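Stillell green carton, small

Item 3264. Rectangular box, bright green with a white end panel and thin colored stripes across it. Ships flat, packs of 50. Folds up in seconds, no tape needed.
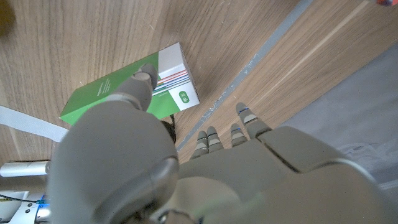

Good for tea, soap, small gifts, whatever fits. Price is per pack, not per box (we get asked alot). Mixed packs with the Clesthorpe rainbow stripe box are back in February.
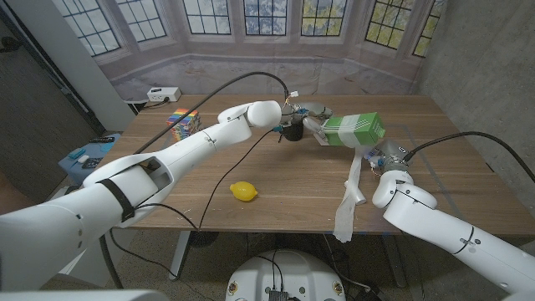
Orders over 300 go out on a pallet, allow extra time. Samples free, just pay postage. Order by noon Thursday for same week dispatch. Custom print on the white end: email Iida Tikkanen with your art work and she'll send a quote.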